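Moving the two-arm planner to a shared clock

Posted August 15, 2018

I said in March that I would write up the timing changes once they had settled down. They have mostly settled down, so I'm putting the notes here before I forget how it all fits together.

The setup is two arms at one table, each with its own gripper and its own driver process. I call the control stack Indus. The planner that sits on top of it is Risach. Until this spring each arm ran its own trajectory on its own timer, and Risach sent both of them a start message and hoped for the best. That was fine when the arms were doing separate jobs. It was bad when both of them had hold of something, or when one held a part and the other had to bring a tool to it.

The worst gap I logged between the two start times was 158 milliseconds. At slow speeds you can live with that. At normal speed, an arm that starts that late is a long way behind where the planner thinks it is, and the contact comes at the wrong angle. I spent two weekends blaming the calibration before I plotted both joint logs on the same axis and saw the offset.

The fix was to stop treating the arms as two machines. Risach now plans in one joint space that covers both, and it outputs one trajectory with one set of time stamps. A small process called Waaka takes that trajectory, splits it by arm, and feeds each driver a point at a time against a single clock. If either driver reports that it is behind, Waaka stretches the time for both. Neither arm is allowed to get ahead on its own.

Stretching the time was the part that took longest to get right. My first version paused both arms whenever one fell behind, which made the motion jerky and made the force readings useless. The second version scales the playback rate smoothly between full speed and stopped, with a limit on how fast the rate can change. It is only a few dozen lines of code, and I rewrote it 4 times.

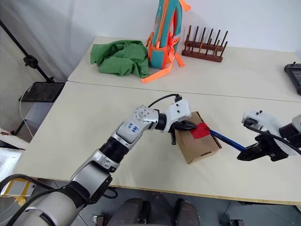 Planning in the joint space of both arms is slower, as you would expect. A plan that used to take a moment now takes nearly 2 seconds when the arms are close together. Most of that is collision checking. Arm against table is cheap. Arm against arm is not, and the held objects have to be checked too, against everything. I got some of the time back by checking the gripper and wrist links first, because those are the ones that fail most often when both arms are reaching for the same area. If they collide there is no point checking the rest.

Cables are still not in the model. I tried wrapping the wrist in a larger shape to leave room for the cable loop, and the planner then refused a lot of grasps that work fine in practice. For now I keep a joint limit on the wrist that is tighter than the real one. It's a crude answer but it costs nothing at planning time.

On the perception side I changed less. The pose estimate for a held box used to be thrown away as soon as the gripper closed, and the planner assumed the box stayed exactly where it was in the hand. Cardboard doesn't do that. It tilts and it bends. I now keep the estimate running during the hold and update the attached object whenever it moves more than a set threshold. The update goes to Waaka as a correction to the other arm's target, so there is no full replan unless the correction is large. Large corrections still cause a stop, and I have left it that way on purpose.

The logging tool, Gustow, needed a change as well. It was stamping messages when they arrived, so the log showed the delay of the network mixed in with the delay of the arms. It now records both the send time and the arrival time. Old logs still open, but the second column is blank.

Things still on the list:

Recovery after a stop. Right now I restart from the last full plan, and sometimes that means backing off a long way.

A proper test for the rate scaling. I have been checking it by eye on plots.

Handling a driver that drops out completely. Waaka stops the other arm, but the error message it prints is wrong and names the wrong side.

I'll start with the error message, as it has sent me to the wrong arm more than once. After that I want to get the recovery work done before I touch the planner again.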